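Notes from the Stevmont visit, written up on the train so excuse the state of them

Got there at 9, door locked, rang twice. Brayden Boychuk let us in. Stevmont is two floors above a tile showroom, no sign on the street. Six of us in the group, plus Harpreet Vachon who had set the whole thing up and was already inside drinking their coffee.

What we came for: how they keep a two-arm kitchen cell running day after day with a very small crew. Not the software. I asked for no slides and we got no slides, full marks.

The cell is called Juvito. Two arms on an overhead rail, gripper on each, a real worktop underneath with real kitchen stuff on it. They used to have the arms bolted to a bench at the side and Brayden hated it, crumbs in the base joints, couldn't reach anything at the back wall. Moved to the rail in April. Everything hangs down now. He says cleaning time dropped by half but the cables got worse, and most of the morning ended up being about cables.

**Morning checks**

Pushpa Pal does these. She has a laminated card on a string, both sides full, and she does it in the same order every time, starting from the ceiling:

- rail bolts, paint marks still lined up
- cable loops, run a hand down each one feeling for flat spots
- gripper mounting screws with the small torque driver
- fingers: wipe, look at the tips, open and close ten times
- home position, then the touch test
- e-stop, both buttons, every day even if nobody is running till the afternoon

The touch test I liked a lot. Arm comes down slowly to the worktop with a feeler gauge under the fingertip, and if the gauge won't slide out the way it should then nothing runs until she's re-zeroed. No numbers off a screen. She said the screen was perfectly happy on the day a finger was bent, so now she goes by the gauge. Took her 6 minutes start to finish, and that was with me asking questions in her ear.

Worktop gets set out after that, same things every session but they shift them on purpose so the arms don't just learn one layout. Chopping board, toaster, jars, whatever is on the day's list.
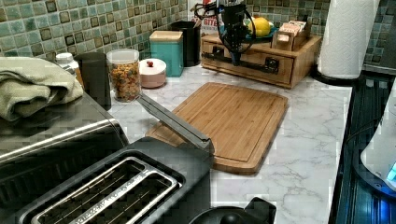
Cables then. Red and black pairs, power and signal, looped at the wrist with enough slack for the full turn. Too little slack and it pulls on the connector at the back of the gripper body. Too much and the loop catches on things. They've had both. The worst one was in the first month on the rail, a loop hooked a drawer handle on the way up and lifted the drawer with it, everything on top went over. Brayden still has the connector in a jam jar on his desk, pins all bent one way.

Fix was cheap. A hook-and-loop strap every hand's width and a second anchor point on the bracket, so the pull goes into the metal and not into the plug. They tried spiral wrap and took it off again, too stiff, and you can't feel the cable through it. Somebody asked about routing it all inside the arm. Brayden just laughed. Apparently the last time they had one with internal cabling it was a two day job to swap a single wire.

Connectors are replaced at 400 hours whether they look fine or not. Straps when they stop sticking.

**Fingers**

Long flat ones, changed from the short stubby type that came with the grippers. Long reach is good for getting in behind jars. Downside is leverage, any knock at the tip is a big knock at the mounting. So the two screws at the root are meant to give first, and there's a drawer with 80 spares in it, sorted in an egg box. Pushpa changed a finger for us while we watched. Power off, lockout tag on, air out of her cheeks (she does this, I don't think she knows), two screws, old one off, wipe the seat, new one on, torque, touch test again. I didn't time it but my tea was still hot.

The seat wipe matters more than I'd of guessed. A bit of dried flour under the finger and the tip is out by enough to miss a tea packet. They found that out after a week of blaming the camera calibration.

Pads on the tips are from Penner, bought by the sheet and cut on site with a scalpel. Nathalie Lévesque brought out a tray of worn ones to pass round. You can tell the jobs from the wear, hard edges chew up one side, glass just polishes them. She logs every pad in a paper book. Why paper? Wet hands, she said. The tablet hated her.

**Lunch**

Sandwiches. Not made by the robot, yes everyone asked.

**Afternoon, the logbook and the bad week**

Audrey-Anne Cormier took over after lunch and went through the fault book, properly, with the embarassing pages left in. Bearing on the left arm rail started to whine and three different people wrote it down on three different days before anyone stopped the cell. Now there's a rule, second mention of the same noise means stop. Rultier, who do their bearings, wanted it back at the works, but in the end they talked Brayden through the swap over the phone on a Sunday. He doesn't recommend it. Rail grease is every 1000 cycles of the long traverse, which she resets by hand on a clicker.

I asked what she'd change if starting over. Room to get behind it. The wall is tiled and lovely to look at, and it means every job is done from the front with your arms up over the worktop. Her shoulder is not good. Next one will be on a frame with wheels, brakes down when running, pull it out for servicing.

Also labels. Half the cables have old labels from the bench days, so L2 is on the right. Everyone there knows. I would not want to be the new starter.

**To take back to ours**

- touch test with a gauge, start Monday
- second anchor on wrist cables, both arms
- ask Harpreet for the Penner sheet size, forgot
- spare fingers, we have two, get more
- relabel before anything else gets moved

Missed the 4.10 because Brayden was showing us the jam jar. Got the next one. Harpreet says they'll have people round again once the wheeled frame is up, tell me if you want your name down.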